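Saturday, late

Renamed the project again. It was Gakia until lunch, when Radka pointed out that Gakia is also what we call the storage server, and that half the lab has been saving things to the wrong one. So now it's Skosereck, which at least can't be confused with anything, or pronounced.

The idea is still the one I sold to Benedito in August, when I was younger and had a beard. Train the book-shelving policy entirely in simulation, mess with the lighting on every episode, and hope the thing learns to care about books and shelves instead of about where the shadows fall. The old Batista policy was in love with shadows. Move the lamp and it would reach, with total confidence, for a dark patch on the table. I have watched it try to pick up its own elbow.

2615 training episodes went in over the week, each with its own lights. Cristian thinks I overdid the shadows. I think the shadows are the whole point, and I told him so in a tone I'll be sorry about on Monday.

Spent the afternoon scrubbing through renders.
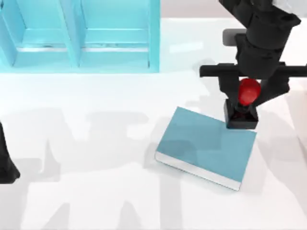
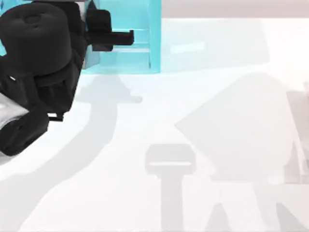

*Skosereck renders, same setup: black arm, white table, too much shadow (C.C.'s opinion)*

The first one I like. Gripper over the corner of the book, the red ball sitting in the middle of it where I can see it. The second bothers me more. There's a big shadow on the right side from an arm you can't even see, and I sat looking at it for a good while, wondering what I'd make of it if I were a small neural network with no upbringing.

Anyway, numbers. I ran 597 held-out episodes with light positions the policy had never met. It failed on 52. Batista, on the same 597, failed so often that Emerson asked whether I'd loaded the weights. I had. I checked twice, the second time hoping he was right, because a baseline that bad makes a reviewer suspicious and makes me suspicious too.

Of the 52, I've gone through maybe half. Most are dull: book reached the shelf and caught the divider. A few are the old disease, the gripper drifting off toward a dark streak as if it had remembered an appointment. So it isn't cured. Bezawit says I should make a separate category for those and report it, even if it spoils the nice table. She's right, and I've put it off till tomorrow, which will be Sunday, which I had promised to other things.

None of this says a word about the real arm at Ilthorpe. Benedito has asked about that in three emails, each shorter than the last. The most recent was "And?"

To do:

- sort the rest of the failures, shadow-chasing in its own pile
- rerun Batista from a clean checkout so Emerson will leave me alone
- one run with the shadows turned off (for Cristian, as an apology)
- find out why the job log says 3039 episodes when I asked for 2615

That last one I noticed while putting my coat on. I took the coat off, looked at the log some more, and put it back on. Soup from the machine for dinner, the orange kind.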